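How Fevura Planned Its Equipment Budget for Next Year
By Ida Frerichs
Friday, October 14, 2022

Piroska Vass has the budget open on her laptop before I take off my coat. She is responsible for equipment at Fevura, a small company which develops cleaning routines for service robots in hotels. The plan for next year must be ready in November, and she says that she has already rewritten it more times than she wants to tell me.

"People think the robot arm is the big question," she says. "For us the arm was the easy part. You ask for two offers, you compare them, you sign. The difficult part is everything you need before the arm can learn something useful."

With this she means the recording of human work. Fevura collects movements of people who do ordinary tasks in a bathroom, and the robots are trained on this material. The recordings need wristbands with printed markers, a head camera, cables, storage, and the hours of the people who wear all this.

In the first budget, wristbands were one line under "small material." Vass moved them to their own page after the first season.

"I calculated one set for each person and no reserve," she says. "This was a mistake of a beginner. A band becomes loose, or a marker plate gets a scratch, and then the person sits and waits. The waiting costs more than the band."

Now she plans 33 sets for the year, and a box of spare plates which is ordered separately. The supplier, Karagiannis, gives a lower price from 40 sets, and I ask why she does not take it.

"Because the design changes," she answers. "If I have 40 and in spring the engineers want another size of marker, I have a full cupboard of old bands. I prefer to pay a little more for each one and buy again in summer."
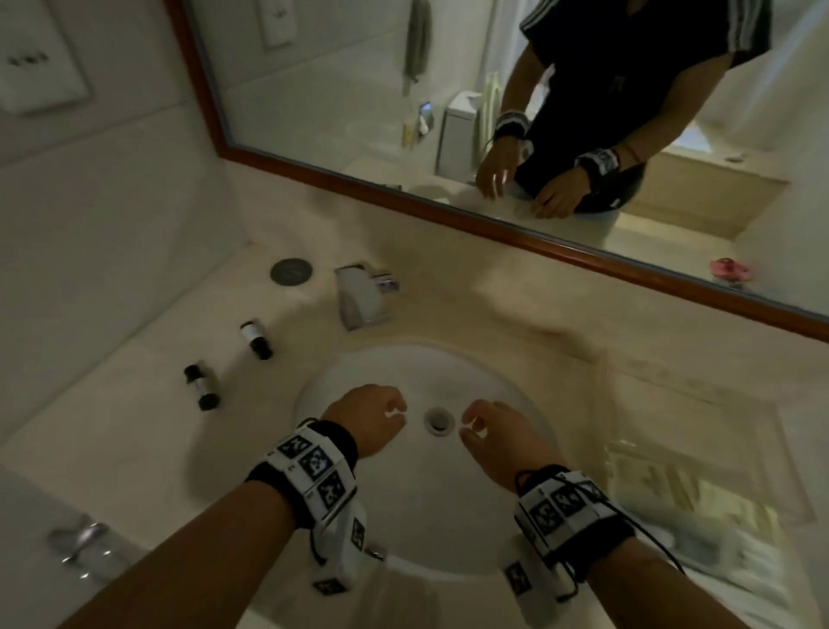

Her colleague Athina Stefanou, who leads the recordings, joins us with a cup of tea and stays for half an hour. She had asked for a studio with a complete test bathroom. Vass had asked for real bathrooms, rented by the day. They discussed it for a long time.

"In a studio I can control the light," Stefanou says. "I can also leave everything in its place overnight. In a rented apartment we carry everything up the stairs and down again, and mirrors are always a problem for us. I still think the studio would be comfortable."

"Comfortable, yes," says Vass. "But we would have one sink."

They agreed on rented rooms for this season, and Stefanou received a better lighting kit in exchange. The kit is on the list between the transport cases and the insurance.

For the software which sorts the recordings, Fevura looked at Vendent and at Arnby. Vass does not want to say which was more expensive, only that the offers were hard to compare. One was calculated by user and the other by hour of material. She asked Eftychia Petridis from the finance department to put both in the same table, with the expected volume of over 1000 hours.

"Eftychia found that training of our staff was missing in one offer," she says. "It was written in the attachment, in small letters. Now I read the attachment first."

What does she recommend to companies which make such a plan for the first time? Vass thinks for a moment. She would begin with a short rental period, she says, and write down every day what is broken, lost or late. She also advises to ask the people who wear the equipment, and to do this before the order is signed.

The final signature must come from Vega Herrero, the managing director. Vass expects questions about storage, where the costs have grown the most, and she has prepared a second version with a shorter archive period. She does not like this version very much. Stefanou likes it even less, and both of them will be in the meeting.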